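**Drurgate** est une commune rurale du district de Hesen, établie sur un plateau calcaire. Elle compte 3 502 habitants, répartis entre le bourg et 2 hameaux.

L'économie locale reposait autrefois sur la taille de la pierre et l'élevage ovin. La carrière Acharya employait 60 ouvriers avant sa fermeture.
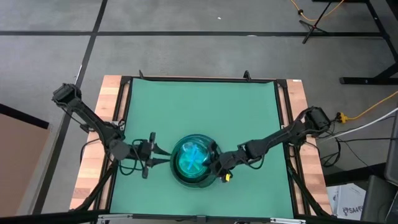 Le marché se tient en juin sur la place haute. La route de Kerolex, longue de 20 km, reste le principal accès au bourg. Elle est souvent coupée par la neige en hiver.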